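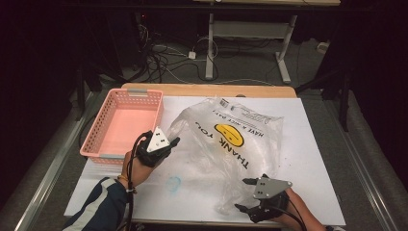 A pink plastic basket and a thin carrier bag printed with a smiley face.

Prallonitz to extend thin-film collection after first-year figures

By the environment desk
March
Reading time: 7 minutes

The town of Prallonitz will extend its separate collection of thin plastic film to all households from next month, after a first year in which the material was accepted only at the recycling yard and at a limited number of shop drop-off points. The extension was confirmed in a notice issued by the town's waste department.

Under the new arrangement, carrier bags, bread bags, fruit and vegetable bags, the outer wrap from multipacks of drinks and the film from kitchen and toilet rolls may be placed in a single tied bag and left beside the existing recycling bin on the normal collection day. The film must be clean and empty. It should not be placed inside the bin itself, where it becomes mixed with bottles, trays and tins and is difficult to recover.

Thin film has been a known difficulty at the sorting plant since it opened. The plant separates flat items from rounded ones by means of rotating shafts fitted with discs. Film wraps around the shafts and reduces the gaps between the discs, so that paper and card are carried along with the containers. The line then has to be stopped and the film cut away by hand. According to the department's notice, the plant recorded 41 unplanned stops of this kind in the last quarter before drop-off points were introduced. The figure for the most recent quarter has not been published, though the notice describes it as lower.

The drop-off trial was run with Mumis, the haulage firm that already holds the contract for glass. Mumis supplied the containers and emptied them as they filled. Over the year the containers took in 780 bales' worth of loose film, measured at the small bale size used by the firm for storage. The department had planned for fewer and twice had to arrange additional covered space at the yard.

Quality of the material

Samples were taken at intervals from the containers at the yard and from those outside shops. Material from the yard was cleaner. Shop containers held more film that could not be used, chiefly crisp packets, coffee bags with a metal layer, and the stiff lids of ready meals. These look and feel similar to ordinary film but are made from several bonded layers and cannot be melted down with it.

Compostable bags were the second cause of rejected loads. They are accepted in the food waste caddy in Prallonitz, and the department asks that residents keep them there. A small share of compostable material in a load of polythene is enough to weaken the pellets made from it. The bags are marked with a printed symbol, but it is often small and is easily missed once the bag has been used and folded.

Moisture was a third factor, mainly in winter. Film has a large surface for its weight, and water held in the folds of a load adds to the cost of haulage and drying. The shop containers were fitted with hoods in the autumn. For the doorstep service, residents are asked to tie the neck of the bag and to leave it with the knot facing down.

Till receipts and paper labels are a minor problem. Receipts left inside carrier bags should be taken out. Labels that do not peel away easily may be left in place, as the wash stage removes most of them.

What happens to the film

Baled film will be sent to the Ukia works, where it is shredded, washed, dried and melted into pellets. Clear and coloured film are handled separately. Clear film has the higher value, as it can be used again in a wider range of products. Printed film, including most carrier bags, goes into the coloured stream. The inks cannot be fully removed at the works, and the pellets come out grey or dark green. They are sold for refuse sacks, builders' sheeting and drainage pipe.

Ukia has agreed to take all film that meets its grade for a period of 2 years. Loads that fall below the grade will be returned at the town's expense or sent for energy recovery. The price paid per tonne is linked to the market price of new polythene and will be reviewed each quarter. The department does not expect income from sales to cover the cost of collection in the first year, and has budgeted for a net cost, to be met from the existing recycling allocation. No change to household charges is proposed.

A second outlet was considered. Jiang, which makes moulded kerb and edging units, accepts mixed film of a lower grade and would have required less sorting. The department judged the distance too great for the quantity involved but has kept the option open for rejected loads. A test batch was sent in the autumn, and the results are to be included in the next annual report.

Collection rounds

The service covers 2513 addresses on the present recycling rounds. Flats with shared bins are included, but will be given a separate wheeled container in the bin store in place of doorstep collection. Managing agents have been written to regarding access. Where a bin store has no room for a further container, residents should continue to use the drop-off points, which will remain in place until at least the end of the summer.

No special sack will be issued. Any used carrier bag may serve as the outer bag, provided that it is tied and that its contents can be checked. Black sacks will not be collected, as crews cannot see what is inside them. Bags containing other waste will be left with a tag stating the reason.

Crews will carry the film in a cage fitted behind the cab of the existing vehicles. The cages were tried on one round during the winter and added little to the length of the shift. The main delay arose in high wind, when untied bags emptied into the road. On days when a wind warning is in force, film will not be collected and should be held back until the following round.

Effect of the bag charge

The number of thin carrier bags in circulation has fallen in the town since shops began charging for them, and carrier bags now form a small part of the film collected. The samples suggest that most of the weight comes from packaging wrap, and in particular from multipack drinks film. Market stalls and takeaways remain the main source of thin carrier bags. Both are outside the present charge.

The department's notice states that reuse is still to be preferred, and that a bag should be put out for collection only when it is torn or too dirty to wipe clean. Film contaminated with fat, meat juices or paint should go in general waste.

Items not accepted include cling film, bubble wrap with a paper backing, crisp packets, pet food pouches, bin liners that have been used, and netting from oranges or onions. Netting is of particular concern at the sorting plant and should not be placed in any recycling container. Rigid plastic such as storage baskets, toys and buckets is not part of the scheme and can be taken to the yard, where a separate skip is provided.

A printed list will be delivered to each address before the first round. The department will publish quantities and rejection rates after six months.

Comments (4)

hillside_reader
Does bread bag film count if there are crumbs in it? We've been turning ours inside out and shaking them over the bird table, but the article just says clean.

M. from the flats
Our bin store is already full to the door. The drop-off outside the shops is fine but it was overflowing for most of December, so I hope they intend to empty it more often if half the flats will still be relying on it.

oldyardgate
Would be useful to have the current number of stoppages at the plant. "Lower" could mean one fewer.

Tanner44
Wind warning or not, our road is a tunnel and anything light ends up in the hedge by eight in the morning. A lidded box would have made more sense than a loose bag.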